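# Hand Cell 3, Flotau Workshop: Setup and Care

The Flotau workshop maintains one humanoid-style hand for tabletop handling trials. This page records how the cell is arranged and how the hand is kept in working order between trial periods. The cell is the responsibility of Waltraud Reinholz, to whom all questions about the procedure should be addressed.

The table is covered with a plain cloth before objects are set out. Cloths are replaced when the surface pills, and the divider behind the table remains in place for all trials - it keeps the background constant. Objects are drawn from the Festia set and returned to their numbered shelf after use.

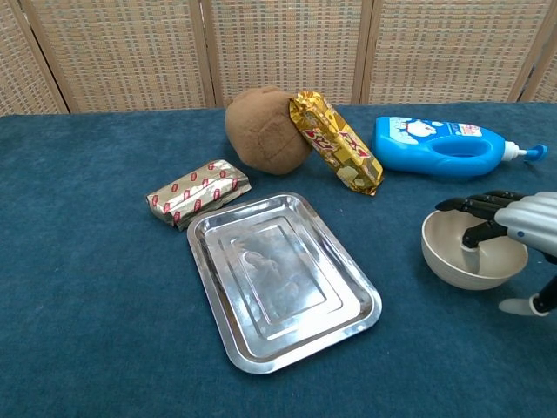 *Fingers over the rim of the ceramic bowl, with the steel tray, plush ball, snack packages and blue bottle on the cloth.*

The finger joints are inspected after every 400 grasps. Each joint is moved by hand with the power off, and any stiffness is entered in the log under the number of the hand, 1759. Fingertips are wiped with a lint-free cloth. Solvents are not permitted on the black parts.

Thumb alignment is checked against the Zevden gauge at the start of each trial period. If the reading is out by more than one mark, the hand is removed and sent to the Sauerland bench, where the tendon tension is reset. The usual turnaround is eight working days.

The housing screws on the back of the hand are size 12 in the workshop list. Replacements are kept in the drawer below the controller, and the last packet opened is to be noted on the drawer card.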